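Notes from the Pundasard card plant open day

Back from the open day at the Pundasard plant and typing this up before I forget it all. They make bank cards there. Debit, credit, gift cards, the loyalty ones that sit in your wallet for years. I've carried plastic since I was a teenager and never once thought about where it comes from, so when the spots came up in November I grabbed one.

Getting there first. Bus to the end of the line, then a walk along a road with no footpath. Wear proper shoes. No sign on the building, just a number, which I suppose makes sense when you're storing blank cards. I went past it twice. If you're driving, the visitor parking is around the back and fills up early, people were parking on the grass by the time I left.

Security took ages. Phone, keys, wallet, smartwatch, all into a locker. They mean wallet too, you can't bring your own cards in at all. Makes sense I guess, you don't want someone walking out with one more than they came in with. So no photos from inside and everything below is from memory and from the notes I scribbled on the back of the visitor sheet. They give you a pencil. You have to give the pencil back.

Groups go through a double door thing where the first has to lock before the second one opens. Two at a time. Slow. The guide said the count at the end of the tour has to match the count at the start or no one leaves. She said it with a smile but I don't think she was kidding.

First stop, the sheets. Cards don't start as cards, they start as big printed sheets with the artwork repeated over and over, same as stamps. Front sheet, back sheet, a core in the middle, clear layers on the outside. The magnetic stripe is already on the clear layer before it goes in, I'd always figured it was stuck on after. Whole stack gets pressed hot, then cold. The smell in there is like a new shower curtain. Warm too. I'd worn a jumper and regretted it.

After that they get punched out. Very loud, they hand out ear plugs. The leftover sheet with all the holes in it gets shredded on site and the shreds get weighed, and the weight has to add up. Spoiled cards same thing. Everything gets counted in that building. Sheets, cards, chips, visitors.

Then milling. A little pocket gets cut in each card for the chip, and the chip gets glued in and pressed down. The chip comes on a reel like film. I asked how deep the pocket goes and got told a number and didn't write it down, sorry.

Personalization was the room I'd come for. Behind glass, you don't get to go in. Blank cards go in one end, and the machine writes the chip, encodes the stripe, prints the name and number. Hardly any of them are embossed now. The raised numbers were for the old carbon slip imprinters, and most banks have dropped them. Fine by me, my wallet's flatter for it. The machine they were proudest of is a Ketilsson line, put in last year, and they run 250 cards at a stretch before somebody pulls one to check it. The checking is a person with a lamp and a loupe. I liked that.

Question from the back about the signature strip. Good question, I was going to ask it. Some of their customers have dropped it alltogether, some still want it because their own rules haven't been rewritten, and a few keep it because cardholders phone up upset when it's gone. The strip is a different ink that takes ballpoint. They had a tray of failed ones where the ink beaded right off. Somebody asked if anyone should still bother signing and the guide said ask your bank, which was the answer to quite a lot of questions that day.

Break at half past ten. Lunchroom upstairs, tea and coffee, a plate of date squares that vanished before I got to it. Tea was stewed. I sat with a couple who'd come because their gift card hadn't worked at Christmas and they wanted to complain to someone in person. Wrong building for that, but they got a sympathetic hearing.

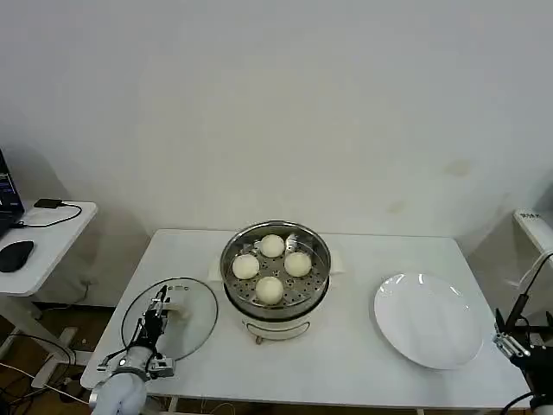 Second half was talks. Three of them, in a meeting room with the blinds down.

Talk one, contactless. How the antenna is laid, a fine wire loop running around inside the card, and why you can't punch a hole in one to put it on your lanyard. Apparently people do this. The presenter passed around a clear card with nothing printed on it so you could see the loop, best thing of the day for me. Also covered why it sometimes asks for your PIN when you've only been tapping. There's a counter or a running total, depends on the issuer, and when you hit it the terminal wants to make sure it's still you. Not a fault. Half the room went "ohhh".

Talk two, fraud. Dry but useful. The short of it is that the stripe is the weak bit, it says the same thing every time it's read so it can be copied. The chip gives a different answer each time. They'd like to see the stripe gone. It's hanging on for travellers and for older machines at places like parkades and laundromats. I had to think about the last time I swiped anything and came up with a gas pump.

Same speaker on online shopping, where there's no chip involved and it's down to the number, the expiry and the little code on the back. She was pretty blunt about not saving your card on every site that asks. I've got mine saved all over the place. Went home and took it off a few.

Talk three was a firm called Trulletis, they do the mailing side. Card gets glued to the letter, folded, stuffed, sealed. PIN goes separate on a different day from a different machine. Plain envelopes on purpose. They send new cards inactive so a stolen envelope isn't much use. Somebody wanted to know why his took three weeks to come and the Trulletis fellow said that wasn't them, that was the post. The whole room laughed, except the man who asked.

He also had the best demo. The windowed envelopes are weighed as they go by and if one is a hair too heavy (two cards in it) the belt kicks it out. He set one up double so we could watch it get booted. Went clean over the bin.

Then a short pitch for Pliltamon, a card made with recycled plastic that they're rolling out for credit unions. Feels the same. Bends a bit more, I thought, though the guide said no. Costs the issuer a bit extra, wouldn't say how much. Asked what happens to the old cards people send back and they said the chip gets cut out first, which is the tricky part, and then the rest goes for grinding. They had a drop box at the door for expired ones but of course none of us had brought our wallets in, so the box was empty. They might want to move that out to the lockers.

Things I'd tell anyone going next time:

Eat first. The food went quick.

Book the early tour. The later one got the talks but only 2 of the machines were still running, shift change.

Bring glasses if you need them, a lot of what they show you is tiny.

No kids under twelve, it says so on the form but a family still got turned away at the gate. Bit rough on them.

It's a lot of standing. There's a chair if you ask.

Parts that weren't so good. Couldn't hear the guide in the punching room at all, the ear plugs saw to that, and she didn't repeat it after. Nothing about phones paying in place of cards, it got asked and they sort of slid past it. I get it, they make cards. And the group was too big for the viewing window, I saw mostly the back of somebody's rain jacket for the first ten minutes until I wriggled forward.

Still worth it. Free, too. They had 600 people through over the whole thing according to the sheet on the front desk, and the staff were still cheerful when I went through at the end. You get a sample card on the way out with no chip and a picture of the building on it. Mine's got a scratch already.

Got my own wallet back out of the locker and sat on the bus looking at my cards. One still has raised numbers, expires in the spring. The signature on it has worn down to a smudge and not one shop has ever said a word.

They're doing another one next year, sign-up goes on their website in the fall. Will post the link when I see it. Bus back runs every half hour, and the last one is earlier then you'd think so check.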